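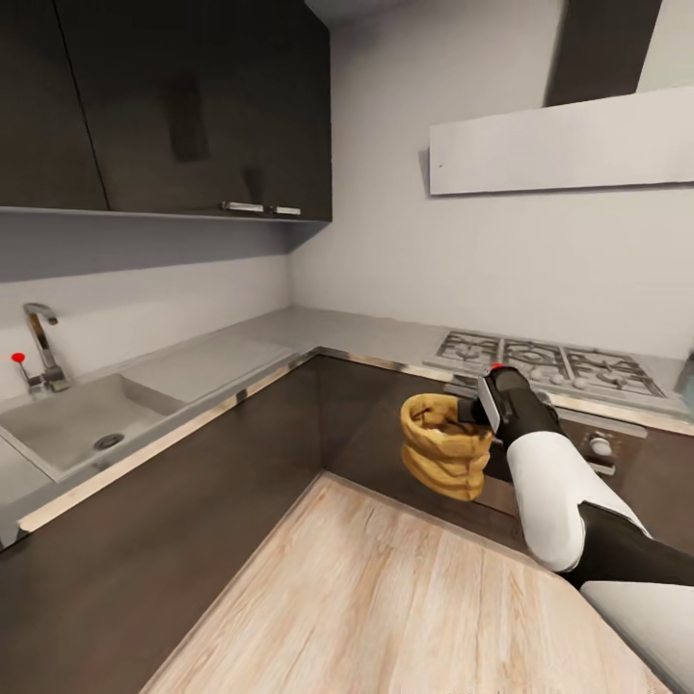 The arm takes the sacks now

Mornings at Bukik used to start with lifting. Sacks off the pallet, sacks onto the table, sacks open, sacks away. Severin Kuster did that for years in the company's test kitchen and his shoulder still clicks when he reaches for his coffee.

Since August the lifting is meant to go to an arm. Before it touches a real sack, every move gets run in simulation – a rendered kitchen, sink and gas cooktop and all, with a little burlap sack for the gripper to hold over the table. Kuster's new job is to watch those runs and say what's wrong with them.

"It grabs like somebody who never had to clean up after," he says. Too near the edge, too hard, wrong end of the sack. He types it up, the programmers at Vustach fix it, they run it again. One week they ran 500 grabs. He watched most of em.

The pay is the same. The hours are better, no more 5 a.m. starts. But he sits alone in a back office in Brurkau and misses the noise. Two of the old crew moved to packing, which niether of them asked for.

Meirion Price, kitchen manager, gets the complaints. Who fixes it when it drops one? Who gets blamed? No answer on paper yet. She wants 30 minutes of every shift set aside for questions – so far she has a maybe.

And the floor crew want one thing in writing: a stop button anyone can hit, no permission needed. Price has asked for it twice. Kuster says he'd hit it plenty the first week.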